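Jemcombe 計量作業データ 機材計画メモ(README)

最終更新:5月29日
管理:Coralie Halliday(予算)、Shayne Pomare(機材)

概要

このフォルダには、カップをはかりに載せる作業の記録データと、作業台を増設するための購入計画が入っています。データの中身を知りたい方は「収録内容」、見積もりだけ必要な方は「購入予定品」から読んでください。

収録内容

対象は卓上での計量作業です。1エピソードは、アームがカップをつかみ、はかりの上に置いて離すまでを目安に区切っています。現在の収録数は310エピソードで、映像は固定カメラと手首カメラの2系統です。途中で中断したものも削除せず、status列に「aborted」と記入してあります。集計に使う場合は先に除外してください。

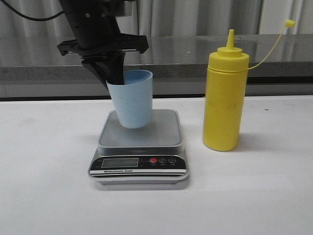 図1 固定カメラ。はかりの上でカップの縁をつかむグリッパー。右は黄色のディスペンサーボトル。

計画の前提

増設するのは作業台1式です。既存の台と同じ配置にし、収録データを混ぜて使えるようにします。アーム本体はProltovexからのリースを継続し、今回の購入には含めません。リース料は運営費、下記の品目は備品費で処理します。

購入予定品

・キッチン用デジタルはかり 6台
設置用と予備を含みます。機種は統一してください。天板の高さが違うと、置く位置の調整をやり直すことになります。

・プラスチック製カップ 32個
先細りの形のもの。色は水色を基本とし、別の色は次回の発注で検討します。

・グリッパー用パッド 20組
消耗品です。Doolanに見積もりを依頼済み。交換時は左右を同時に替え、交換日を機材台帳に書いてください。

・ディスペンサーボトル
手持ちがあるため購入しません。

・手首カメラ用ケーブル
長さが未定です。アームの取り付け位置が決まってからShayneが発注します。

手首カメラについて

固定カメラだけでは、カップの内側と指先の位置関係が読み取りにくい場面があります。増設する台にも手首カメラを付ける前提で予算を組みました。外す案も一度出ましたが、既存データと列構成が合わなくなるため採用していません。

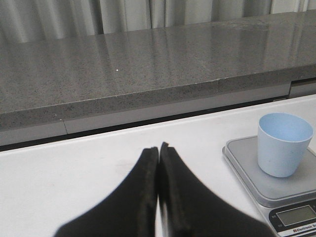 図2 手首カメラ。ほぼ閉じた状態の指先と、はかりに載った空のカップ。

図2のように指が大きく写り込むため、レンズの画角は購入前に確認が必要です。候補は現行品と、Prirkeoから提案のあった広角品の2つです。広角品は貸出機で試してから決めます。それまで見積書の該当行は空欄のままにしておいてください。

未決事項

・はかりの表示値を記録に含めるかどうか。図1、図2とも表示部の数字は読めません。数値が必要なら、外部出力のある機種を別枠で見積もることになり、備品費の枠を超える可能性があります。
・予備のはかりの保管場所。
・パッドの交換間隔。今の台帳では記入漏れが多く、年間の必要数を出せていません。今回の20組は初回分として計上しています。

発注の手順

見積書はquotesフォルダに入れ、ファイル名の先頭に業者名を付けてください。差し替えの場合も古い版は残します。金額の確認はCoralie、仕様の確認はShayneが行い、両方の確認が済んだものから発注します。納品後は型番を機材台帳に転記し、設置した台の番号を書き添えてください。

変更履歴

・5月29日版:カップの数量を修正。手首カメラの項を追加。
・前版:はかりの予備分を追加。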